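June
By Jaxon Dufour
Print this article | E-mail this article

Every listing in Edthorpe now promises an "open, flexible living space." I have read 37 of them since my lease ran out, and I still don't know what the words mean. Flexible for whom? My table is the same length wherever I put it.

The pitch is that walls are bad for us. Take them down and families will talk, guests will mingle, the light will pour in. Maybe so. I grew up in a house with doors, and we talked plenty. We also got to stop. 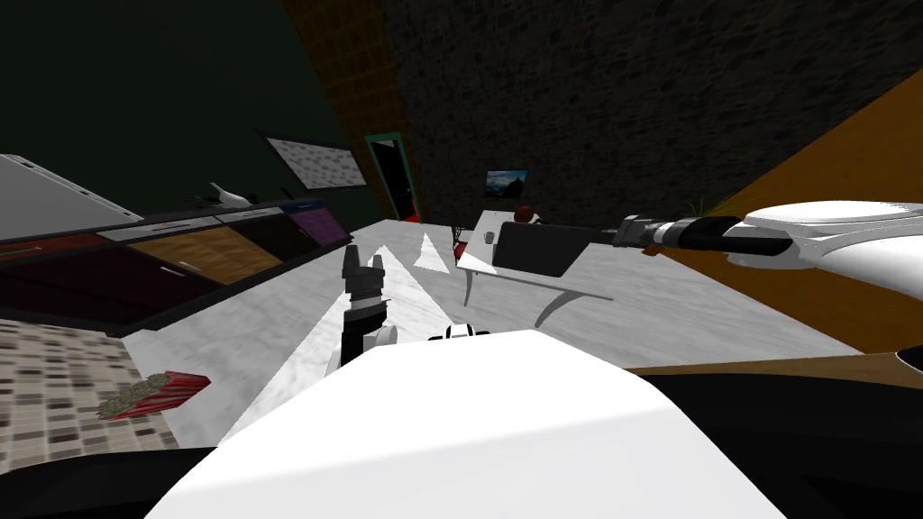 White surfaces, with a room beyond.

Raffaele Grasso, who sold me on my last apartment, told me buyers "demand" open plans. I asked how he knew. He said they keep buying them. Well, yes – it's what gets built. At the new Dellard block, all 30 units have the stove in the same room as the couch. A person who wants to fry onions without scenting the pillows has to shop somewhere else.

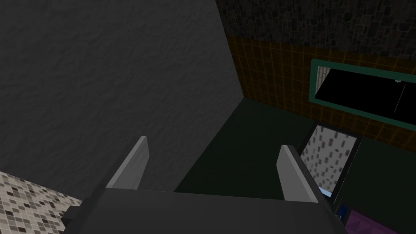
Small rooms get blamed for things that are really the fault of bad lighting and cheap paint. Agents say "dark and poky" as if the two always came together. A narrow room with the lights low and a dark green floor can be a fine place to read, and I would take it over another bright hall where I can hear the dishwasher from bed. Put a decent lamp in the corner before you call the wrecking crew.

I'm told the fashion will swing back, and that "zoned living" is next. I expect it will mean walls, sold to us a second time at a higher price. My neighbor Primo Lo Presti paid $3728 to have one removed six years ago. He is now getting quotes to put it back.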